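天然石材进场与铺装验收检查表（附逐条批注）
版本日期：2019年6月9日
适用：Mistport 公寓改造，门厅、楼梯、走廊及三间样板浴室
编制：Silvan Egger　现场复核：Kacper Czarnecka
石材批次：3002（门厅与走廊地面）、3280（楼梯踏步）、133（浴室墙面）

填表说明
每条先写结果：合格、整改、待查，三选一。批注随便写，越具体越好，能写到哪一块板、哪一级踏步最好。一月那一版批注栏太窄，大家只好写在背面，这次放宽了，请尽情用！看到漂亮的纹路也欢迎记一笔，选板的同事真的会看。

一、进场与卸货

1.1 送货单批号与箱体批号一致
结果：合格
批注：三个批次都对上了。Zusby 的送货单这回把批号印在右上角，比上次好找太多，给他们点个赞。

1.2 木箱无破损，板材竖放，倾角稳定
结果：整改
批注：3280 那箱底部少一根垫木，箱子略微前倾。已请卸货班组重新垫平，两侧加楔。踏步料窄而长，最怕这样歪着放一夜。整改后由 Kacper 复看，签字见末页。

1.3 板与板之间有隔垫，抛光面相对
结果：合格
批注：隔垫用的是泡沫条，没有掉色的纸板，浅色石材不会被染。

1.4 吊带、吸盘在检验有效期内
结果：合格
批注：吸盘两只，标签清楚。橡胶圈摸过一遍，没有裂口。吸盘使用前请把板面的粉尘擦掉，石粉一多，吸力掉得很快，搬运时脚下两米内不要站人。

1.5 搬运人员佩戴防割手套和钢头鞋
结果：合格
批注：全员到位。

二、选板与预排

2.1 干铺预排完成，颜色与纹路过渡自然
结果：合格
批注：太好看了！3002 这批底色是暖灰，里面走着乳白的细脉，有几块还带一点锈黄。Silvan 把锈黄最重的四块放到门厅靠窗一侧，早上的光扫过去，整片地面就活了。同批之内仍有深浅差，属于天然石材的正常范围，已请业主在预排现场看过并签认。

2.2 预排编号贴在板背或侧边
结果：整改
批注：有七块的编号用油性笔写在了正面。石材还没做防护，墨水容易渗进去。已用石材专用清洗剂试洗一块，干透后再看有没有残影，其余六块先别动。

2.3 裂纹、暗裂、修补痕迹检查
结果：待查
批注：编号 18 的板有一条斜线，指甲划过去感觉不到台阶，像是天然的脉。敲击声也清脆。先洒水看吸水线，若线条比周围干得慢，就按暗裂处理，裁成踢脚线用。

2.4 板厚偏差
结果：合格
批注：门厅板标称 20 毫米，抽测都在正负 1 毫米以内。浴室墙板标称 12 毫米，有一块薄了 0.8 毫米，背胶稍厚即可找平。

三、基层

3.1 基层强度与含水率
结果：合格
批注：找平层养护期满，测点均低于要求。靠电梯井的那一点读数偏高一点，但仍在允许范围内，建议最后铺。

3.2 平整度，两米靠尺
结果：整改
批注：走廊中段有一处低 4 毫米，要求是 3 毫米。面积不大，用自流平补一下。千万别想着用胶去填，胶层厚薄不一，浅色石材铺上去会透出深浅不同的印子，我见过整条走廊像斑马一样的，拆的时候心都疼。

3.3 伸缩缝位置与图纸一致
结果：合格
批注：结构缝已对应留到面层。走廊每跨加了一道，缝宽 6 毫米。

3.4 浴室防水层闭水试验记录
结果：合格
批注：三间都有记录和签字。地漏周边的加强层做得很细致，转角是圆的，布面没有起泡。做这活的师傅手真稳！

四、铺贴

4.1 使用白色、低碱粘结材料
结果：合格
批注：用的是 Wovholm 的白色石材胶，现场开袋，未过期。加水量按袋上标注，搅拌后静置再搅第二遍。

4.2 板背清洁，网格布处理符合要求
结果：整改
批注：133 批墙板背面带网格布，有两块布边翘起。翘起的地方粘不牢，要铲掉重新做背胶，等干透再上墙。

4.3 满浆率抽查
结果：合格
批注：揭了两块，一块门厅，一块走廊，背面几乎全覆盖，四角都饱满。揭起来的时候那个“吸”的劲儿特别大，听着就踏实。

4.4 缝宽与相邻板高差
结果：合格
批注：门厅缝宽 2 毫米，高差都在半毫米以内。请继续用找平器，不过楔子不要敲太狠，边口会崩。

4.5 楼梯踏步防滑处理
结果：整改
批注：图纸要求踏步前沿做三道防滑槽，第五级只开了两道。这是安全项，补开以前楼梯口挂禁止通行牌。补槽请用带导轨的机器，湿切，槽口轻轻倒边，赤脚踩上去也不会硌。

4.6 踏步高度一致
结果：合格
批注：从下到上逐级量过，相邻级差不超过 2 毫米。最上面一级要考虑走廊面层厚度，Kacper 提前算进去了，漂亮！

五、切割与粉尘

5.1 切割机防护罩、漏电保护
结果：合格
批注：漏电保护按钮当面试过，跳闸正常。

5.2 湿切或带吸尘切割
结果：合格
批注：切割全部在院子里的湿切台完成。再啰嗦一句：石材粉尘里有结晶二氧化硅，哪怕只是修一个小角，也请戴好口罩，拿到湿切台去做。

5.3 污水收集
结果：待查
批注：沉淀桶快满了，桶口还有一点余量。需要确认清运时间，石浆不得倒进雨水井。

六、防护与养护

6.1 铺贴前六面防护
结果：合格
批注：3002 和 3280 已做完，滴水试验水珠立得圆圆的。用的是渗透型产品，颜色几乎没有变深，暖灰还是那个暖灰。

6.2 填缝后表面无残留
结果：待查
批注：门厅刚填完缝，等固化后再看。填缝剂颜色选了 2327 号浅沙色，试样比原先的中灰柔和许多，缝和脉纹接得很顺。

6.3 成品保护
结果：整改
批注：走廊的保护板只铺了一半。请先用透气的保护膜打底，再铺硬板，接口用低粘胶带，胶带贴在板上，别贴到石材上。新铺的地面还在往外走潮气，塑料布盖得严严实实会留水印。

6.4 交给业主的养护须知
结果：合格
批注：内容清楚：中性清洁剂，少水，及时擦干；柠檬汁、醋和含酸的马桶清洁剂都要远离钙质石材。Feng 那边把须知排成了一页纸，字大，好读，可以直接贴在储物间门后。浴室台面建议每年做一次滴水试验，水渍变深了就补防护。

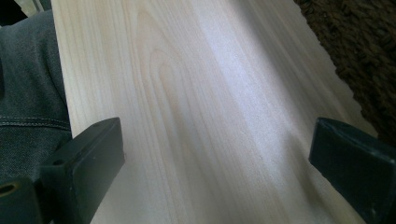
七、整改汇总与复查

7.1 安全项，完成前不得开放区域
箱体垫木（1.2）
第五级踏步防滑槽（4.5）

7.2 质量项，下道工序前完成
正面编号墨迹（2.2）
走廊找平（3.2）
墙板网格布（4.2）
走廊成品保护（6.3）

7.3 待查项
编号 18 斜线（2.3）：Silvan 洒水观察
沉淀桶清运（5.3）：Kacper 联系
门厅填缝残留（6.2）：固化后两人一起看，记得带侧光手电，贴着地面照，残留的薄雾一下就显出来

7.4 复查签字
1.2 垫木：已垫平，箱体稳定。Kacper Czarnecka
2.2 试洗：干后无残影，其余六块可照同样方法处理。Silvan Egger
3.2 找平：自流平已补，固化后再上靠尺。Kacper Czarnecka
4.5 防滑槽：未完成，禁行牌保留。

总批注
整体水平比一月那次高出一大截，预排这一步尤其值得保留到后面几层。走廊剩下的板请按现在的编号顺序铺，中间那三块带长白脉的千万别拆散，它们连起来正好从电梯口一路流到窗边，我来回走了好几趟都没看够！下一层的板到货以后，请先打电话，我们想一起去挑。
Silvan Egger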